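Colophane, humidité et dérive d'accord : notes sur un piano droit en pièce chauffée

Publié le 13 juin 2020
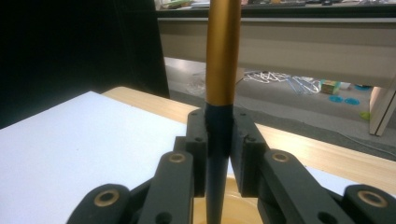 La question revient régulièrement dans les commentaires : à quelle fréquence faut-il accorder un piano droit d'appartement ? La réponse habituelle, deux fois par an, suppose un climat intérieur à peu près stable. Le mien ne l'est pas. Le salon est chauffé par le sol, exposé au sud, et l'hygrométrie y descend bas en hiver sans que je puisse y faire grand-chose.

Rappel du mécanisme. La table d'harmonie est en épicéa et l'épicéa travaille avec l'humidité de l'air. Quand l'air s'humidifie, la table gonfle, le chevalet remonte, la tension des cordes augmente et la hauteur monte. En air sec, l'inverse. L'effet n'est pas uniforme sur l'étendue du clavier : le médium bouge davantage que les basses filées, ce qui explique qu'un piano paraisse faux bien avant que le la3 ait dérivé de façon gênante. Un la isolé, vérifié au diapason, ne renseigne donc pas beaucoup.

L'instrument est un Vevley droit acheté d'occasion à Sirnham. Le sommier de chevilles est sain et les chevilles tiennent, d'après Petronella Mokoena, qui l'accorde depuis son arrivée ici. Elle l'a remonté au diapason en deux passes, la première volontairement grossière. Une passe unique n'aurait servi à rien : en augmentant la tension dans les aigus, on charge la table, et les notes déjà réglées redescendent.

J'ai placé un hygromètre à l'intérieur du meuble, derrière le panneau inférieur, et un second sur une étagère de l'autre côté de la pièce. Les deux relevés diffèrent nettement. L'intérieur du piano réagit avec retard et amortit les variations courtes : ouvrir la fenêtre une heure ne change rien, laisser le chauffage monter pendant une semaine change tout. C'est la moyenne lente qui compte. Au plus bas de l'hiver, l'air de la pièce était bien en dessous des 45 % que je vise, et le médium avait baissé de 6 cents.

Trois solutions ont été envisagées. La première, un humidificateur de pièce, demande un débit important dès que le volume dépasse celui d'une petite chambre, et il faut le remplir tous les jours. La deuxième, un système intégré avec réservoir, barre chauffante et hygrostat, se monte dans le meuble et agit là où c'est utile. On m'a annoncé 835 euros, pose comprise. La troisième consiste à déplacer le piano contre le mur de refend, loin de la baie vitrée, et à couper le circuit de chauffage qui passe dessous.

J'ai commencé par la troisième, qui ne coûtait rien sinon une matinée et l'aide de Tien-fu Chuang. Un droit de plus de 250 kg sur roulettes d'origine ne se pousse pas sur du parquet – il faut un chariot, ou au minimum des plaques sous les roulettes. Nous avons utilisé un chariot. Le circuit de chauffage a été isolé au collecteur.

Effet mesuré en mai : l'écart entre les deux hygromètres s'est réduit et la courbe intérieure est plus plate. Il est trop tôt pour conclure sur l'accord lui-même, la saison de chauffe étant terminée. Je referai les relevés à l'automne avec le même protocole, notes la2 à la5, étouffoir en place sur les cordes voisines, trois mesures par note.

Un mot sur les bocaux d'eau posés au fond du meuble, que Mei-kuen Pan me signale comme une pratique courante chez ses élèves. L'évaporation est incontrôlée, le risque de renversement réel, et les cordes filées supportent mal l'eau stagnante à proximité. À éviter.

Quant à la colophane du titre, elle concerne le violon de la maison. Elle devient cassante en air sec et poudre trop fin. Je la garde désormais dans l'étui, avec un petit humidificateur à éponge, côté opposé aux crins. Le détail des relevés suivra dans un billet séparé quand j'aurai remis le tableur au propre.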